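4. Where Food Is Kept and When It Is Eaten

4.1 Households and method

The storage part of the study followed 17 households in two towns, Rarnis and Horrocks, from July until the end of winter. Rarnis is the larger of the two and has a covered market that is open every morning. Horrocks has one grocery store and a bus to the market. Nine of the households were in Rarnis and the rest were in Horrocks. All of them had at least one refrigerator, and most also kept some food in a cellar, a porch, or an unheated hallway.

Each household was visited once a month by Panya Khunthong or Wendy Hartley. At each visit the person who did most of the food shopping was asked to walk through the kitchen and say what was being kept where, how long it had been there, and what it was meant for. We did not ask people to estimate waste in weight. An earlier attempt at this, made during our pilot in Plakach, gave numbers that changed a great deal depending on who in the household answered, and we had no way to check them. Instead, each household kept a paper diary in which they wrote down any item that was thrown out, where it had been stored, and a short reason in their own words.

The diaries produced 154 entries that were clear enough to code. Entries that named only a meal ("leftovers," "the soup") were kept if a storage place was given and dropped if it was not. Coding was done by Hussam Farah and Grażyna Kozłowski, working separately and then comparing. They disagreed most often over the reason given, and very seldom over the storage place. Where a disagreement could not be settled by rereading the entry, the household was asked about it at the next visit.

4.2 The idea of a proper place

Nearly every person we interviewed spoke of foods having a proper place. These places were not always the ones that printed storage advice would suggest. Eggs were kept on the counter in some kitchens and in the refrigerator in others, and people on both sides were sure of their practice. Bread moved between a drawer, a bag on a hook, and the freezer depending on how many people were home that week. Tomatoes caused more argument than any other food. In three households the adults had not agreed on where tomatoes should go, and the tomatoes were moved back and forth.

Fruit was treated differently from vegetables. Vegetables were mostly bought for a meal, even when the meal was only loosely planned, and so they were put wherever the cook would look for them. Fruit was bought to be eaten by whoever wanted it. Its place was chosen to be seen by other people in the household, or in some cases to be kept from them. One woman in Horrocks kept the good pears in the bottom of the refrigerator behind the milk and the ordinary apples in a bowl by the door. She said that the bowl emptied in two days no matter what was in it, so she did not put anything in it that she wanted for the weekend.

This use of placement as a quiet form of rationing came up in 11 of the households. It was more common where there were teenagers. It was also found in two households of older couples, where one partner had been told to cut down on sugar and the other did the shopping.

4.3 The bowl and the refrigerator

We had expected that fruit kept in the refrigerator would be thrown out less often than fruit kept in a bowl, simply from the effect of temperature. The diaries do not support this in any simple way. Fruit from the bowl was thrown out for being soft, bruised, or visited by flies. Fruit from the refrigerator was thrown out for being old, and the word "forgotten" or something close to it appears again and again in those entries. Several people wrote that they had bought more of the same fruit while the first lot was still in a drawer.

The drawer matters here. Most refrigerators in the study had at least one closed drawer meant for produce, and in the interviews people described these drawers as deep, dark, or hard to open when the door was not fully swung back. Fruit put on an open shelf was treated more like fruit in a bowl. It was noticed each time someone reached for milk or butter. A man in Rarnis, living alone, had given up on the drawer entirely and used it for beer. He kept his fruit at eye level, bought it one or two pieces at a time, and made only a single diary entry for fruit during the whole study, a lemon.

Buying in small amounts was easier in Rarnis because of the market. In Horrocks people shopped less often and bought by the bag. A bag tends to be put away as a bag, and several of the Horrocks households said that whatever was at the bottom of it was found last. When Hartley asked whether they ever took the fruit out of the bag, the usual answer was that they did so in summer, when there was more of it and less patience with the smell.

For the purposes of the coding we therefore separated "refrigerated, open" from "refrigerated, closed." Single pieces of fruit set directly on a shelf (Figure 3) were counted in the first group, along with fruit in an uncovered dish. Fruit in a drawer, in a tied bag, or in a lidded box was counted in the second. Cut fruit was coded apart from whole fruit in both groups, as it was thrown out for different reasons and much sooner.

4.4 Fruit with thick skins

Apples, oranges, and pomegranates were described by many people as foods that keep. The belief is well founded, and people in both towns were able to say how their parents or grandparents had stored apples in straw or newspaper through the winter. But a food that keeps is also a food that can wait, and in the diaries it often waited too long. Berries and peaches were eaten quickly or thrown out quickly. Apples were passed over in favor of whatever looked likely to spoil first, and this could go on for weeks.

Pomegranates were a special case. They were bought mainly in fall, often one at a time, and often without a plan. People liked them and said so, but they also said that a pomegranate was a job. It needed a knife, a bowl, and ten free minutes, and it stained. Two households reported keeping one for more than a month. In one of these it was eaten in the end and found to be fine inside, although the skin had gone hard. In the other it was thrown out unopened. Kozłowski asked why it had not been cut open first to check, and was told that by then no one wanted to know.

Apples also raised the question of variety. The local market sells a late red and yellow apple under the name Flerkance, which several Rarnis households bought by the crate. It is hard and rather sour when picked and is said to be at its best after New Year. These households were the only ones in the study that kept fruit with a date in mind. They checked the crate, took out the soft ones for cooking, and turned the others. Their diaries show very few apples thrown out. We do not think this shows that the variety keeps better than others. The buyers were people who already knew how to store apples and had a cold room to do it in.

4.5 Changes over the study

Keeping a diary changed what people did. This was plain by the third visit, when several households told Khunthong that they had started looking in the drawer before shopping so as not to have to write anything down. The number of entries per household fell in the first three months and then rose a little around the winter holidays, when there were guests and more food in the house. Stuart Tapley, who advised on the design, had warned that this would happen and suggested a second group with no diary, visited only at the start and the end. We did not have the time or the money for it, and the results should be read with that in mind.

Some changes seem to have had nothing to do with the diary. One household replaced its refrigerator in the fall with a model that had glass shelves and a shallow drawer, and began keeping nearly all of its fruit cold. Another lost the use of its cellar to damp and moved almost everything to the kitchen, where it got in the way and was eaten faster. Both households were kept in the analysis, with their entries before and after the change coded to the storage places in use at the time.

The monthly visits ended before the first early fruit came into the market, so we cannot say how spring buying would compare. Khunthong's notes from the last round suggest that people were tired of apples by then, including those who had stored them well. Four households had given some away to neighbors. Food that was given away was not recorded in the diaries, and we have left it out of the counts, but it should be included in any later study of this kind, with its storage place noted in the same way as for food thrown out.

Figure 3. Whole fruit on an open refrigerator shelf, coded as "refrigerated, open." 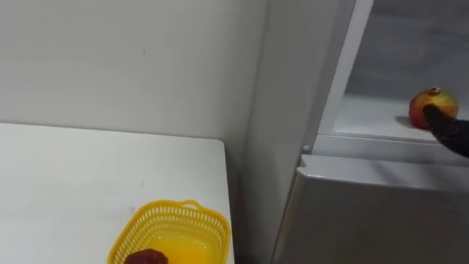
Entries in which the storage place changed more than once before the food was thrown out were coded by the last place named. There were few of these, and most of them were tomatoes.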